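Placemat

From the Halthorpe Household Encyclopedia, open edition

A placemat (also place mat, table mat) is a flat piece of cloth, straw, cork, plastic, paper or other stuff laid on a table under one person's plate and cutlery. Protects the table from heat, scratches and spills. Also marks out where each person sits. Usually oblong, sometimes oval or round. Not the same as a coaster (smaller, for cups) or a trivet (for hot pans), though the words get mixed up in shops.

Name

"Place" here means a place at table, as in "lay another place". Table mat is the older form in Britain and still the one most people over a certain age use. Placemat as one word came over later and has more or less won in catalogues. Doily is sometimes given as a synonym. It isn't one, a doily goes under a cake or an ornament and is mostly holes.

History

For a long time tables in Europe had a cloth over the lot, if they had anything. Well-off houses used several layers and took the top one off between courses. Poorer houses ate off bare board and scrubbed it afterwards.

Separate mats came in slowly. Reasons usually given: polished tables that people wanted to show off, less washing, fewer servants to do the washing. A full cloth has to be boiled, dried, ironed and folded. A mat gets a wipe. By the middle of the twentieth century mats were normal for breakfast and lunch in many British homes, with the cloth kept for Sundays and visitors.

Cork-backed mats with a printed picture on the front were a common wedding present. Hunting scenes, harbours, garden birds, views of cathedral towns. Many sets are still in use, or in the back of a sideboard. See also: Souvenir ware.

Paper mats belong to cafés. Thrown away after each sitting, so no laundry at all, and room for adverts or a puzzle for children.

Materials

Cotton and linen. Soft, washable, need ironing. Poor against heat unless doubled or lined. Shrink a bit at the first wash, so better makers cut them generous.

Woven straw, rush, seagrass. Hard wearing when dry, go mouldy if put away damp. Shed bits. Crumbs get into the weave and stay there.

Woven vinyl and similar plastics. Very common now. Wipes clean, keeps its shape, lies flat from the first day. Can soften or mark under a very hot dish — check the label.

Cork. Good against heat. Stains. Edges crumble after some years.

Board with a laminated face. The British picture mat. Stiff, stacks neatly, good against heat. Once water gets in at a corner the face lifts and there is no real mending it.

Felt and wool. Quiet, warm looking, hold on to smells.

Slate. Heavy, noisy, chips. Had a fashion in restaurants.

Weaving and pattern

Most woven mats are plain weave, threads going over one and under one. Stripes are the simplest pattern to make on a loom, you only change the colour of the yarn, so they turn up in every price range. If the colour changes are in the warp the stripes run the length of the cloth. If in the weft they run across. Changing both gives a check.

Ribbed mats use a thick yarn in one direction and a thin one in the other. The thick yarn makes ridges, which let a little air under the plate and hide small stains quite well. 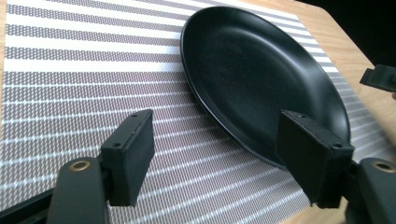
Vol. 9, p. 3

Grey and white, blue and white and red and white are the usual stripe pairings. Dark plates on pale mats were a restaurant habit first, and got into home catalogues after that. Matte glazes show knife marks and grease more than shiny ones do, a point that comes up in the article on Stoneware and won't be repeated here.

Edges matter more than patterns for how long a mat lasts. Hemmed edges best. Bound edges good if the binding is sewn through twice. Heat-sealed edges are fine on plastic until they start to split. Fringed edges are the cut weft left loose with a line of stitching behind, and they will tangle in the wash whatever you do.

Use at table

Mat square to the table edge, or with a small gap if the edge is curved. Plate in the middle. Forks left, knives right with the blades turned in, spoon outside the knife. Glass above the knife, off the mat if there isn't room. Napkin on the left or on the plate.

A round table is awkward for oblong mats. Corners overlap once there are more than a few people. Wedge shaped mats are sold for this and work well enough, though they look odd on any other table so its worth being sure about the table first.

Formal dinners in Britain still mostly use a cloth. Some hosts put a mat underneath it where heat is a worry.

Collecting

Small field but a busy one. Picture mats in complete boxed sets are worth more than loose ones, and the box matters nearly as much as the mats. The Acharya collection, built up over one family's working life in the catering trade, runs to 3,000 items, most of them café paper. It is strong on motorway services and seaside towns and weak on anything before the war. Kaj Sveinbjörnsson's handlist covers the paper mats only and sorts them by printer, with a separate section for puzzle mats. An enlarged handlist is due in April.

Of the makers listed there, Flolano (woven vinyl) and Stikine (cork and board) are the ones most often asked about. Both marked their goods on the back. Flolano used a small oval stamp which rubs off, so a missing stamp proves nothing. Stikine marks are pressed in and usualy survive.

Care

Shake before wiping. Warm water and a little washing-up liquid for plastics, dried flat. Cloth mats go in with the tea towels. Straw gets a barely damp cloth and then air. Cork the same. Never soak board mats.

Store flat. Rolled vinyl keeps the curl and needs a day or so under books to lose it. Tissue between printed mats if they are going away for long, the faces can stick together in a warm cupboard.

Turmeric and beetroot stains on pale cloth: cold water straight away, then a normal wash, then daylight. Sun does a surprising amount for turmeric. Wax: let it harden, lift off what you can, then brown paper and a warm iron. Not on vinyl obviously.

See also

Coaster
Napkin
Souvenir ware
Stoneware
Table runner
Tablecloth
Trivet

Article last revised Tuesday, January 6, 2026. Section on wedge mats needs sources.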